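Print this article | E-mail this article

4. Soft objects on a desk, and where we got stuck

I'll start with the part I got wrong. When Dorian Barbier and I planned the tidying tasks in June, I put "pick up one soft toy from a desk" at the very bottom of the difficulty list. I figured we'd knock it out before lunch and get on to the good stuff (folding, sorting, putting dishes away). It ended up eating more of our time than anything else in this section!

We taught the task by hand. A person carries the gripper to the toy, closes it, lifts, and sets the toy down in a bin, and the Jarell policy learns from the recordings. We gathered 118 demonstrations this way across 11 desks. I did most of the carrying myself, and my wrist would like that noted somewhere. The policy then got 20 tries on a desk it had never been trained on, with the toy in a new spot each time.

A plush toy gives when you push on it, so a grasp that looks fine to the planner can slide right off the fur. Hard blocks never did this to us. The fingers also have to come in low enough to get around the body, and on a bare desk that leaves very little room before they touch wood. Our older Plimik controller treated any contact with the desk as a reason to stop and back away, so we loosened that rule for this task only.

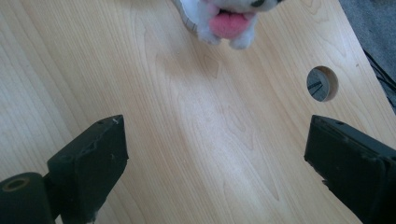

Figure 4. Approach over a desktop, with the fingers open and a white plush toy at the far side.

The other headache was the approach. People don't think about how wide to open their hand on the way to something, they just do it, and I'm no different. In some of my demonstrations I opened the fingers all the way from the start, and in others I waited until I was nearly on top of the toy. The policy picked up both habits and sometimes switched between them halfway there, which makes for a pretty nervous-looking robot. Dorian wanted to throw out the late openers. I wanted to keep them, and we argued over it for most of a week before trying it his way. He was right, and the motion got a lot smoother.

Even so, 2 of the 20 tries ended with the toy pushed off the far side of the desk. I can live with that in a lab. In somebody's home office, with a coffee mug nearby, I'd be a lot less relaxed. So can a machine clear a desk yet? One toy at a time, with a person close by, I'd say yes. A whole messy desk is a different job, and we take that up with the Cairns setup in Section 5.

Reader comments (3)

jerkex_fan: Did you try rubber pads on the fingers? We had the same sliding trouble with stuffed animals and it helped some.

M. in the back row: Please post the late-opening demos too, even if you dropped them. I'd love to play with those.

tallpine: My kid clears a desk by pushing everything off the far side, so I'd call that human level.

Print this article | E-mail this article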